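Tirkuvent Recipe Notes

A plain-text collection of home recipes, gathered from family notebooks and typed up so that they can be searched, sorted and cooked from.

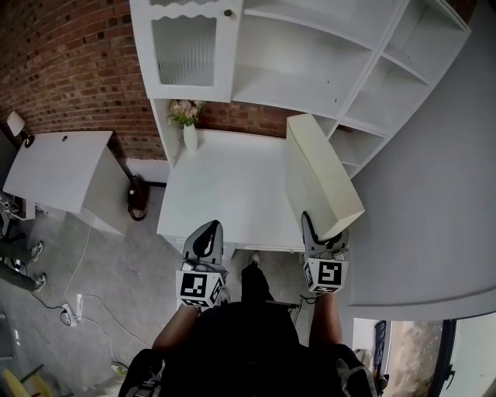

The collection holds 400 recipes, each in its own text file, and it began as a way of saving my aunt's handwriting from the damp. Deepak Grewal added his mother's pickles and dals soon after, Kwan-ho Man sent a wonderful batch of soups and steamed puddings, and by then it had rather stopped being a family thing and wanted a proper home (and a proper README, which has taken me far longer than it should).

What is in each file

Every recipe starts with a title, then the name of the notebook it came from, then servings, ingredients and method. Amounts are kept just as the cook wrote them. If a page says "a teacup of flour" you will find a teacup of flour, with my best guess in grams on the line after it — please do argue with my guesses, I enjoy the letters.

Folders

dresa: breads, buns and anything with yeast
tzanetos: soups, stews and slow dishes
prurkusetti: sweets, jams and pickles
unsorted: 7 recipes I can't place, including a pie that may well be a pudding

The folders are named after the notebooks that filled most of them, so you will come across the odd chutney among the loaves.

How it was typed up

Two of us read each page, one typing and one checking against the original. Where we couldn't agree on a word, it sits in square brackets with a question mark. Old spellings have been left alone, but oven settings are given in Celsius as well as in gas marks.

Known problems

Cooking times in the older bread recipes assume a coal range and run long in a modern oven. Five of the jam recipes give no sugar at all, and I haven't liked to invent any. Nothing here has been checked for allergens, and the bottling methods are old ones, so please follow current advice before you put anything away for the winter.

Sharing and corrections

Copy, print and cook as you like, and keep the notebook name with the recipe if you pass it on. Corrections are very welcome — send the file name and the line you mean, and I'll get the notebook down from the shelf and have another look.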